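# Wrist camera segmentation marks shadow as part of the object

Posted by **Campbell**

Our group operates a two-finger gripper with a camera mounted at the wrist. Segmentation is performed in Nirano, and the resulting mask is passed to the grasp planner. The mask for an empty basket regularly extends past its left side, and the planner then proposes a grasp on bare tabletop. Exposure is fixed. The confidence threshold is 80 percent, and raising it removes portions of the rim as well. Please advise whether this should be corrected in perception or in planning. 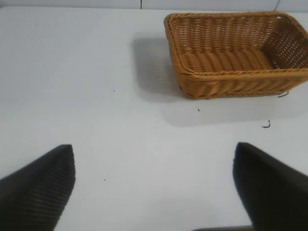
The planner requires a closed outline before it will rank any candidates. It accepts the braided front rim without difficulty. The soft grey shadow directly to the left of the basket is the region wrongly included, and the small dark marks near the front sometimes produce separate detections as well.

---

**Kiltach**

This should be corrected in perception. Please apply the following changes in order:

1. Fit the table plane from depth and discard mask pixels within 2 mm of it. A shadow has no height and will be removed.
2. Discard connected components smaller than 30 pixels. This addresses the marks.
3. Mask out the fingers using the gripper model before fitting the plane.

The weave will leave holes in the mask. Fill them after step 2, or the outline may not close.

---

**Rikard**

Increase the lighting. We did this and had no further trouble.

---

**Campbell**

The plane filter resolved the matter for the upper rim. The lower braided edge was trimmed slightly, which is acceptable for our purposes, as all grasps are taken at the top. Additional lighting is not available at our station. The settings have been saved under profile 32.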